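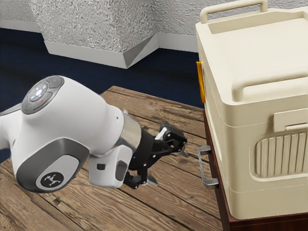 Robot Cell Practice, Unit 3
Handout: Rules for door and drawer handle tasks in simulation
Instructor: Lambros Petridis
Revised 28 Mar 2020

1. Scope

This handout covers tasks in which an arm with a two-fingered gripper approaches, grasps and pulls a fixed handle on furniture. It applies to the Korkasora scenes used in the lab sessions and to any scene you build yourself for the course project. Free objects (cups, boxes, tools) are covered in Unit 4.

The rules are course rules. They do not replace the safety standards discussed in Unit 1, and passing a check in simulation does not clear a program for the real cell.

2. Terms

Standoff: the short leg that holds the grip of a bar handle away from the panel.
Clearance: the free distance between the back of the grip and the panel.
Pregrasp pose: the last pose before the fingers pass on either side of the grip.
Contact phase: from first touch until both fingers have left the handle.

3. Before the first run

3.1 Load the scene and confirm that the handle is attached to the part that is meant to move. A handle parented to the cabinet body will look correct and will never open anything.

3.2 Measure the clearance in the model. The finger that goes behind the grip needs 3 mm of free space on each side. If the clearance is too small, change the grasp, not the handle.

3.3 Check the collision shapes against the visible shapes. Recesses, notches and rounded edges are often filled in by a simplified collision shape. Where the panel has cutouts near the handle, display both shapes and compare them.
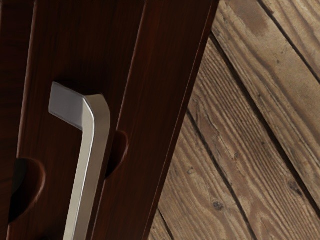
Figure 2. Bar handle at close range, with rounded notches in the panel on both sides of the grip.

3.4 List every object resting on the furniture. State in the run sheet whether each one is fixed or free. A free object may slide when the door or drawer moves, and its contacts must be logged.

4. Approach

4.1 Open the fingers fully before entering the pregrasp zone. Do not open them while moving toward the panel.

4.2 Stop at the pregrasp pose. The program must read the handle position again at this point and compare it with the planned value.

4.3 Limit tool speed to 60 mm/s from the pregrasp pose to first contact.

4.4 Align the closing direction across the grip. For a vertical bar the fingers close from left and right. Any other alignment requires a note in the run sheet.

5. Contact phase

5.1 The pull force limit is 42 N. On reaching it, the program stops, holds for one second and releases. It does not retry on its own.

5.2 The path follows the joint of the moving part: an arc for a hinged door, a straight line for a drawer. Do not use a straight pull on a hinged door, even for a short opening.

5.3 On release, back the fingers away along the approach line until they are clear of the standoffs. Rotate the wrist only after that.

6. Records

Each submission contains 23 consecutive runs with the same settings. Discarded runs are reported with the reason. For each run, record the start pose, the peak force, the final opening and any contact outside the finger pads.

Use the Texier log format. Files exported from the Clitham viewer lose the contact normals and will be returned.

7. Common faults from the February submissions

Handle mass left at zero.
Friction raised until the grasp held, with no note of the original value.
Force limit applied to the wrist sensor before subtracting gripper weight.
Collision between forearm and furniture switched off.

Reading for the next session: Skutent manual, chapter on joint limits. Bring your run sheet for section 3.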